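4.2 The bed as a folding surface

The previous section dealt with where clean clothes wait before they are put away. This one deals with where they are folded. We had expected tables and ironing boards to feature heavily, as they did in the Vukholm survey, but in most of the homes we studied the bed did the work. Of the 48 households, 33 used a bed as their main folding surface, and several of the others used one when the table was taken up with something else.

The reasons given were practical. A bed is wide and close to the drawers. A large item can be laid out flat with both sleeves extended, which few kitchen tables allow. The cover also holds the cloth in place to some degree. A sweatshirt laid on a polished table will slide when one side is pulled across, while on a knitted or quilted cover it tends to stay where it was put. Participants in the Whiteley group, who lived in smaller flats, mentioned this more often than those in the Wumosel group.

The surface has drawbacks as well. A mattress gives under pressure, so creases cannot be pressed out with the flat of the hand as they can on a board. Pillows and bedding take up part of the area, and the usable space is often a patch in the middle or towards the foot. Where the cover is printed or has raised stitching, pale clothes can be harder to line up by eye. We return to this last point in Section 5. 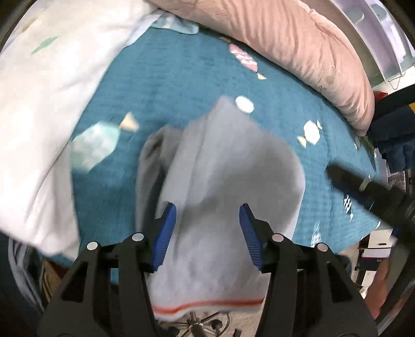 We recorded 1,004 folded items in all. Each was coded for type, for the surface used and for the method of the first fold. Socks and underwear were left out of the count, as many households do not fold them. Towels and bed linen were coded separately and are reported in Section 4.4.

Tops with long sleeves took up more of the discussion than any other type. A T-shirt can be folded in a few moves and small errors hardly show. A long-sleeved top has two extra pieces of cloth that must go somewhere, and where they go decides the width of the finished fold. Thick fabrics make this worse. Two layers of sleeve lying over one another at the back of a sweatshirt form a ridge, and a stack of such items leans to one side — a complaint we heard in both groups.

The most common first move was to lay the garment down and pull the hem straight. Some participants held the top up by the shoulders and let it drop on to the cover, then worked round the edges. Others lowered it hem first. The second way left less to straighten, but it needs more reach and was less common with wide garments. Clothes that had come out of the basket inside out, or with one side doubled under, were usually opened out on the bed and not in the air.
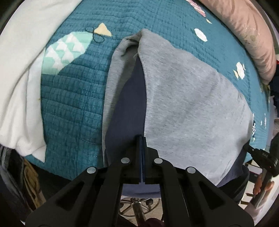 Does it matter whether the garment is laid face up or face down? Face down was the more common choice for tops, and it gives a smooth front once the sides are brought in, but those who folded face up and turned the item over at the end produced stacks of much the same width.

Colour helped more than we had foreseen. When the sleeves and the body differ in colour, the seam between them acts as a ready-made guide line, and participants could say where the fold should fall without measuring anything. Figure 3 is a case of this kind: a grey body with navy raglan sleeves, spread on a teal bed cover. The diagonal seam on each side runs down from the collar, and the change of colour marks where sleeve ends and body begins. With a garment in one plain colour the same seam is there but is much less easy to pick out, above all in fleecy cloth.

Raglan sleeves raise a small problem of their own. In a set-in sleeve the seam sits at the edge of the shoulder and gives a near-vertical line. In a raglan the seam slants towards the neck, so a fold made along it would come in too far at the top. Participants dealt with this by taking the line from the side of the neck opening straight down to the hem and ignoring the seam below the collar. The sleeve was then turned back on itself, once or twice depending on its length.

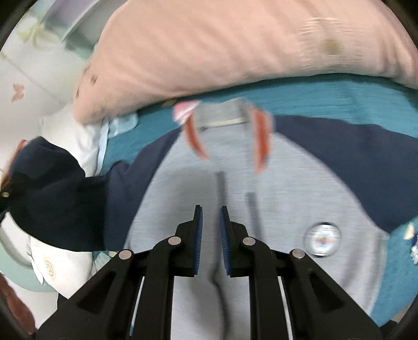
Sleeve ends were the part most often left untidy. Cuffs on heavier tops are ribbed and do not lie flat, and the cloth just above them tends to bunch. In the Relus notes this is put down to haste, but our records point to the cuff itself. Items with plain hemmed sleeves, folded by the same people in the same sitting, showed less bunching. Smoothing the sleeve from the shoulder outwards before the first fold reduced it. Smoothing afterwards did little, as the loose cloth was by then trapped under the body.

We do not claim that one method is best. The width of the drawer or shelf set the target in most homes, and people had settled on folds that met it. Two households in the Wumosel group had changed their method after buying narrower drawers, and both said the new fold felt slow for the first few weeks. What the methods share is a flat start: the garment is spread, the sleeves are drawn out to the sides and the hem is squared before anything is turned in. A bed allows this even when part of it is occupied by pillows, provided the clear area is as wide as the top with its sleeves bent.

Related items

Where clean laundry waits: chairs, baskets and stair rails
Drawer width and folding habits in the Wumosel homes
The Whiteley flats: storage in small bedrooms
Towels and bed linen: a note on shared folding
Clothes storage survey, Vukholm: November update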